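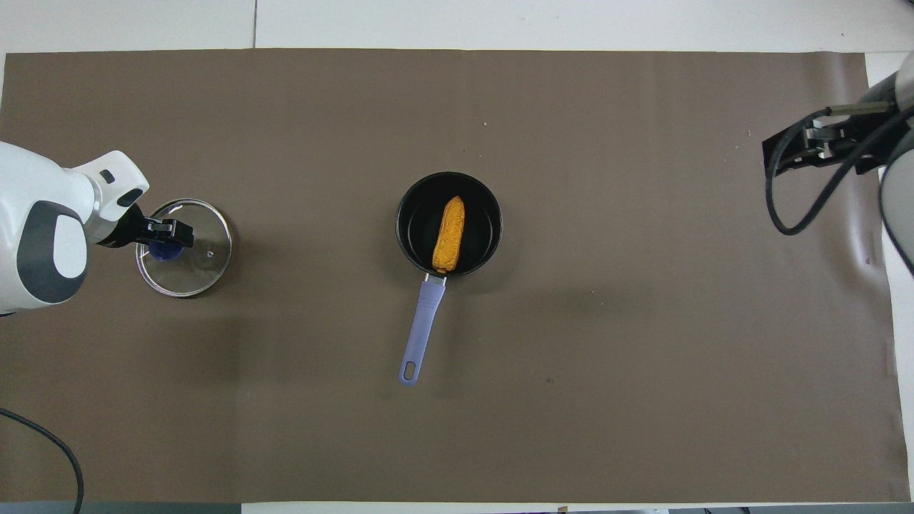 *Round glass pot lid and brown paper.*

## Small group playing, session 4: Getting in, getting out

Notes by Zdenka Leka for the evening combo class. Bring these with you, I'm not printing more. Chart for "Mumilia" is in the folder by the piano, take the one in your key.

### Intros

Last eight of the tune is the default. Piano plays it, everyone else listens, then in. Works for nearly all standards and you don't have to discuss it on stage.

Other options:

- Vamp on the two chords before the top. Good for singers. Somebody has to cue the end of it, decide who BEFORE you start.
- Bass alone, then drums join, then piano. Slow to build. Once a night, max.
- Pedal on the fifth. Bass sits there, piano moves around on top.
- Cold start, count only. Fine for a blues or anything everybody knows.

Count-offs: sing the melody in your head first, then count. Most of you count the tempo you're nervous at. We had "Mumilia" marked at 149 and it came in so fast the bridge fell apart. If you count it, you own it.

Count in the feel too. A flat "one two three four" in a dead voice gets you a dead first chorus.

### Playing the head

Horns: agree on the phrasing of the first phrase at least. Long or short on the last note? Pick one. If tenor has the melody, the alto plays a background or nothing. Two saxes playing nearly the same melody is the sound of a bad wedding.

Piano and guitar together. Big problem in this class, we have both and both are keen. Take turns. Guitar comps behind horns, piano comps behind guitar, and so on around. If you both must play, one of you plays long notes up high and the other does the rythm. Stay out of the bass player's octave.

Singers: tell the band your key out loud and say it to the bass player as well as the piano. And hold up fingers if the room's noisy, down for flats, up for sharps. One finger down is F, two is B flat. Up one is G. Learn it, it takes a minute.

### Solos

Order gets worked out by looking. So look up. Last week there were whole choruses where every pair of eyes was on a music stand.

Length. Two choruses on a 32-bar tune is plenty for now. On a blues you can have more. When you are done, finish the phrase and step back, don't trail off and look apologetic (pianists can't step back, so nod).

Bass solo: drums drop to hats or nothing. Piano light or out. Do not talk.

Percussion. If there's a drummer and a conga player, the congas don't copy the ride pattern. Find the hole. Listen for a chorus before joining if your not sure where it is.
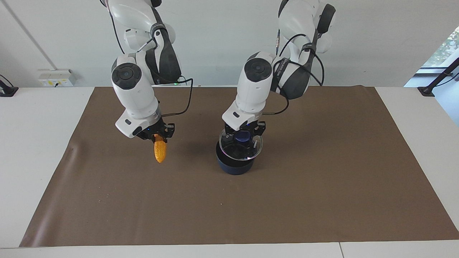
Latov, 20/08/2023

Additions after the run-through at the Gellex. Stick these on the end of your handout.

**Trading.** We do fours unless somebody calls eights. Horn plays four bars, drums play four, next horn, drums again. Drummers, keep the form going in your solos. Everyone else, sing the melody under your breath while the drums play and you'll come back in right. We got lost on the bridge both times through and it was the horns, sorry.

**Going back to the head.** Signal is a fist pointed at your own head. Give it early, during the last few bars of the solo, so the drummer can set it up. If half the band takes it from the top and half from the bridge: go with the melody player, right or wrong.

**Endings.** Know these:

1. Tag. Last phrase played three times, with a turnaround to go back around. Hold the final chord.
2. Straight stop on the last beat. Needs eye contact.
3. The Karagiannis ending, as we call it here. Tag once, everybody out, bass walks down alone, one short chord together. Practice it slow.
4. Ritard. Ballads only please. One person leads it and it's whoever has the melody.

Fade-outs don't work live.

**Volume.** Room was small and we were loud. If you can't hear the bass solo you're too loud, if you can't hear the words you're way too loud. Guitar amp on a chair, turned toward the guitarist.

**Set order.** 7 tunes in the first set. Don't put two in the same key and tempo next to each other. Ballad goes fourth. Write the list big, black marker, copy for everybody, keys included.

**For next time**

- Head of "Mumilia" by memory, first the bridge
- Root motion of the whole tune, bass player's version, on your own instrument. Singers as well
- Record yourself comping for five minutes with a metronome on beats 2 and 4 and listen back to it
- One ending from the list in two keys
- Pencil!!

Drummers, the house kit has no throne right now. Bring one.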